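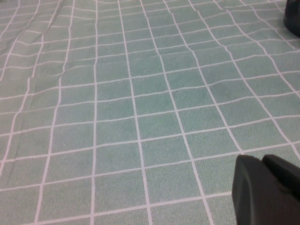

Staketti Linens - Product Care Team

Laying a gridded tablecloth flat and square

A printed grid shows every fault in how a cloth is laid. A fold that would pass on plain fabric puts a visible step in the lines, and a small twist at one corner shows up across the whole table. The method below is for fabric cloths with a woven or printed grid on a rectangular table. One person can do it.

You need a clean table, a tape measure, an iron and a spray bottle of plain water.

1. Check the care label for the iron setting. Iron from the back, moving along the lines of the grid. Pushing diagonally stretches the fabric on the bias and the squares stay skewed after it cools.

2. Find the center of the cloth by folding it in half twice. Mark the point with a pin and set it over the center of the table. Remove the pin.

3. Pick one grid line near the long edge and set it parallel to the table edge. Measure the gap at both ends. The two figures should agree to within 2 mm. 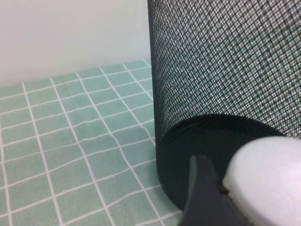
Ripples in the middle of the cloth are taken out before the edges are adjusted. Place both palms flat at the center and slide them apart along one line, then turn and repeat along the crossing lines. Leave anything heavy off the cloth until this is finished. An upright item such as the dark green mesh cylinder here holds the fabric at its base, and shallow waves in the lines nearby cannot be worked out past it. Lift it, smooth the cloth, and put it back.

4. For a long crease, mist lightly and pull from both sides at right angles to the fold. Wait until the fabric is dry before judging the result - damp cloth often looks flatter than it is.

5. Look along the lines from each end of the table. Correct any bend by moving the nearest edge, a little at a time.

Bottles and jars go on last, set straight down.
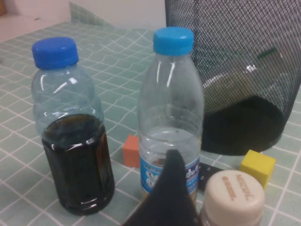
Do not drag them into position, as the base will pull the grid with it. To move one later, hold the cloth down beside it with your free hand and lift.

Questions about cloths with a coated back go to Marit Hellström, extension 415.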